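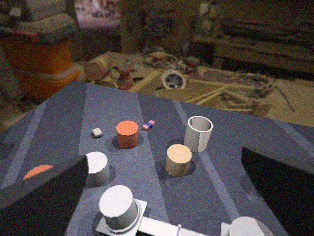
Dark slate-blue tabletop with two pale stripes. Computer rendering.

Van Dijk to take over Vokis table plant in Nolergate, 44 jobs stay for now

December 27, 2023

NOLERGATE - The Vokis table plant on the east side of town has a buyer. Van Dijk, which already supplies Vokis with steel legs and brackets, said this morning it will take over the building, the machines and the order book. Price not given. Neither company would say who made the first call.

All 44 people on the payroll keep their jobs through June. After that, Van Dijk says, it will "look at the mix of work." No further detail on what that means. Workers got the news at the start of the early shift, in the canteen, and went back to the line half an hour later.

Vokis makes tables for school cafeterias, break rooms and town halls. Plain stuff mostly, folding and fixed. Its best known line is the Clistora, the one with the rounded corners that most people in the county have eaten lunch off at some point. The Clistora stays in production and keeps its name. The Vokis sign over the gate comes down in the spring.

The sale had been rumored since the summer, when the plant dropped its night shift and stopped taking small orders. Customers were told then to expect longer waits. Some went elsewhere. At least one school district has been waiting on cafeteria tables since before classes started, and its order is now supposed to ship in the first batch after the holiday shutdown.

Money has been tight at Vokis for a while. The company put in a new paint line and then lost its biggest contract, 900 tables for a chain of senior centers, to a cheaper bid from out of state. Paint line is paid off, according to the statement. The roof is not. A section over the loading dock leaks and was patched again in November, and the repair is now Van Dijk's problem.

What changes on the floor: the leg shop moves in. Van Dijk currently bends and welds its legs across the river and trucks them over, a trip that has gotten slower with the bridge down to one lane. Putting both under one roof should cut a day or more off each order, the company says. It will need the old warehouse end of the building for that, so finished tables go into rented space out by the rail yard.

The outlet store next to the plant will close. Last day of sales is not set yet. Seconds and returns, scratched tops and so on, have been sold there to the public on Saturdays for years, and it was busy last weekend as word got around. Gift cards bought at the store can be used until it shuts, and after that can be turned in for cash at the front office. Bring the reciept if you still have it. The store does not deliver and wont start now.

Vokis started here in a former dairy and moved to the present site in 2000. At its busiest it ran three shifts and had its own bus stop. The bus stop is still there, the bus isn't. The town gave the company a break on property tax when it added the second hall, and that deal runs with the building, so Van Dijk gets it too. It has 8 years left. A town spokesperson said the terms include a minimum head count but did not have the number at hand. We've asked for it.

The union at the plant said it was told the night before. It wants the June date in writing and pushed back in the new year if possible, along with an answer on seniority for anyone who ends up working alongside the leg shop crew, who are on a different contract with different overtime. Talks are set for the second week of January. The current contract covers everyone until then.

Suppliers with unpaid invoices should send them to the Vokis office as usual, the company says. Van Dijk takes on anything dated after the closing, Vokis pays the rest. Closing is planned for the end of January if the bank signs off.

Warranty claims on tables already sold are not affected. Same phone number, same form. Replacement feet for older Clistora models, which have been out of stock since fall, are on order and expected in Febuary.

The plant is shut this Friday through New Year's Day. It was due to be closed anyway.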